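Speaker notes
Ready for the chore? Machines in the home and on the shop floor
Jaruwan Yimyam, Vument
June 4, 2018

Opening (keep to two minutes)

Thank the hosts at Grudano and the facilities staff. State the question plainly: can a machine be given an ordinary chore and left alone with it? Our answer this year is "some chores, in some rooms, with someone nearby." Say this at the start so that the audience is not waiting for it.

Remind the audience that we are speaking of general-purpose arms and hands. Dishwashers and floor sweepers are machines as well, and they have done their jobs for years. They work well because the job was shaped to suit them.

Point 1. What we measured

Vument ran 1,125 attempts at 13 chores between November and the end of spring. The list was drawn up with the Thaweesak workshop, whose staff do most of these jobs by hand every day. It includes putting items on a tray, clearing a table, sorting small parts into bins, folding a towel, and wiping a counter.

An attempt counted as complete only if no person touched the robot, the object, or the table. On that rule, 63 percent were complete. Pause here. Some people will find the figure high and others will find it low, and both groups usually ask about the rule.

Point 2. Where the time goes

Picking up one solid object with clear edges is the strongest result we have. Boxes, cubes, and cups with straight sides gave little trouble. Towels did badly. So did anything thin and flat on a smooth table, such as a sheet of paper or a coin.

Speed remains a concern. A Thaweesak employee clears a small table in the time it takes our system to plan the second grasp. Do not apologize for this – give the comparison and move on.

Mention hands briefly. Five fingers allow more kinds of grip than a two-jaw gripper, but they bring more joints to maintain and more cable to route. For bin sorting, the workshop preferred the simple gripper. For mixed household objects, they preferred the hand.

Point 3. What a buyer should ask

Ask how many of the supplier's trials took place in a room the supplier did not set up. Ask who resets the task after a failure, and how long that takes. In the Mulley trial, 200 attempts were made in a working kitchen, and resetting took more staff time than the chore itself would have taken.

Closing

Leave the tray task on the screen while taking questions. It is the plainest of the 13: one object, one tray, two arms to choose from. Likely first question is cost. Refer to the handout and offer to speak afterward. 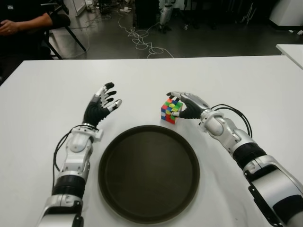
If there is time after questions, return to the point about resetting. Managers tend to plan for the purchase and the training, and leave the daily hours of supervision out of the budget. Copies of the chore list are at the registration desk.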